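Section 4: First Use of the Brisum Countertop Induction Hob

You have unpacked the hob, found the warranty card and put the warranty card somewhere you will never see it again. Now you can boil some water.

4.1 Placing the hob

1. Choose a flat surface that can take heat. Painted and patterned tops vary a good deal. Check with whoever sold you yours.

2. Leave a hand's width behind the hob for the fan. The fan is loud. We have received letters.

3. Plug directly into a wall outlet. Extension cords are for Christmas lights.

CAUTION: Do not install the hob over a drawer of aluminum foil, spoons or anything else you would prefer to stay cool.
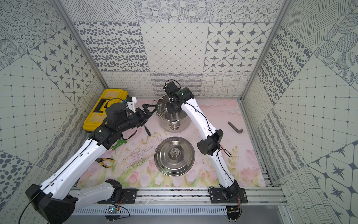
4.2 Checking your cookware

1. Hold a refrigerator magnet to the base of the pot. If it sticks firmly, carry on. If it slides off in a sulk, the hob will show E2 and refuse to heat.

2. Check that the base is flat. A pot that spins when nudged belongs on a gas stove or in a yard sale.

3. Take out ladles, lids and anything else stored inside the pot before you start. A steel ladle left standing in soup gets as hot as the soup, and will tell you so.

NOTE: "Stainless steel" on the label proves nothing. Some stainless pots work and some don't, and the price is no guide. Lieselotte Ackermann in our test kitchen has a very handsome one that she now uses for umbrellas.

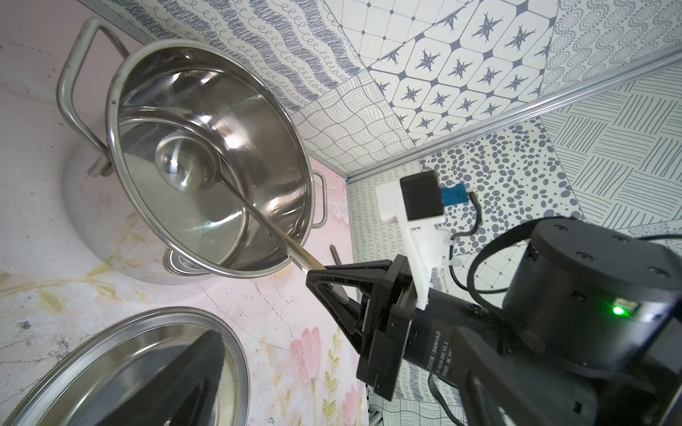 4.3 The first boil

1. Fill the pot halfway with cold water and center it on the ring.

2. Press POWER, then PLUS until the display reads 5. Holding the button down takes you straight to 9, whether you wanted 9 or not.

3. Let the water come to a boil. A faint buzz from the pot is normal. A faint smell on first use is also normal and goes away by the second.

4. Press POWER to switch off. The fan runs on for a while. Leave the plug in until it stops.

CAUTION: The glass stays hot under a hot pot. The letter H on the display means hot, and we are sorry it isn't bigger.

4.4 If nothing happens

Check the outlet, then the magnet test, then the child lock (hold LOCK until it beeps). If the display shows E7, write down the code and call Drovico Service, extension 623. Ask for Muthoni Mfinanga, and have the serial number ready. It is on the underside, so let the hob cool first.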